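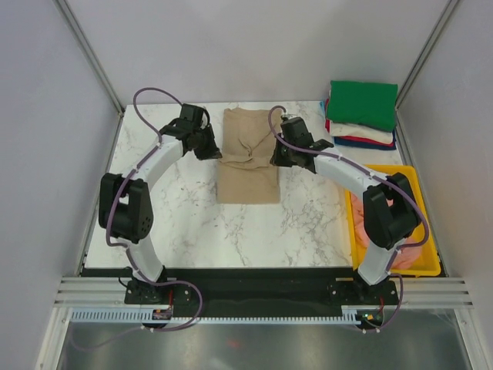
# ernmont-shirts

Reference set for garment folding: shirts, one folding surface, one folding procedure. Maintained as part of the Ernmont textile handling work. Version 2.

## Contents

| Item | Value |
|---|---|
| Sequences | 1000 |
| Garments | 39 |
| Procedures | 1 (`rect_fold`) |
| Garment types | shirts only |
| Still size | varies, see `index.csv` |

Each sequence covers one garment from flat layout to final fold. Garments are reused across sequences. The number of sequences per garment is uneven; `garments.csv` has the counts.

## Layout

```
ernmont-shirts/
 index.csv
 garments.csv
 sequences/
 0001/
 stills/
 steps.json
 splits/
 train.txt
 test.txt
```

`steps.json` holds the start and end index of each folding step. Indexes are inclusive and start at 0.

## Garments

Shirts were bought from two suppliers, Ornard and Haruna. No shirt was ironed before use. All were washed once and stored folded, so storage creases are present at the start of many sequences. They were left in.

Fields in `garments.csv`:

- `garment_id`: integer, stable across versions
- `supplier`: `ornard` or `haruna`
- `color`: plain name (beige, navy, white). Shade is not recorded.
- `fabric`: copied from the care label, blank if the label was missing
- `size`: copied from the collar label

Color names were assigned by eye. Beige and cream were merged in version 2 after labelers disagreed on them too often.

## Surface

Folding is done on a white marble-patterned tabletop with gray veining. Walls are plain and pale. The veining is low in contrast but is sometimes picked up as a fabric edge by simple threshold methods, mostly with white shirts. Beige and darker shirts separate cleanly in most sequences.

Soft shadows on the back wall are normal and are not masked.

## Folding steps

1. `flat`: garment spread on the table, sleeves out.
2. `sleeves_in`: both sleeves laid across the body.
3. `sides_in`: sides brought toward the center line to give a rectangle.
4. `cross_fold`: one fold across the body.
5. `final`: folded garment, no further contact.

A step ends when the fabric stops moving, even if the result is poor. Bunching across the middle of the body during `cross_fold` is common. It is labeled `bunched` when the band of gathered fabric spans the body from side to side, and `wrinkled` otherwise. Creases in the upper panel do not count toward either label.

## Labels

Outlines were drawn in Juveck and exported as polygons. Overlapping edges inside the garment are not traced; only the outer boundary is. Where a sleeve lies under the body, the hidden part is skipped.

Each final fold has a `squareness` score from 0 to 100. A score of 70 or above is treated as a pass in the test scripts. The score uses the outline only and does not take wrinkles into account, so a badly creased shirt can still pass.

## Splits

Splits are by garment. No garment appears in both `train.txt` and `test.txt`.

## Known problems

- `fabric` is blank for several Haruna shirts.
- Button plackets are not labeled.
- Some `sleeves_in` and `sides_in` steps overlap. Where they do, the earlier step keeps the shared indexes.
- Version 1 outlines used a different point order. Do not mix them with version 2 files.

## Changes in version 2

- Merged `cream` into `beige`
- Added `bunched`
- Removed duplicate rows from `index.csv`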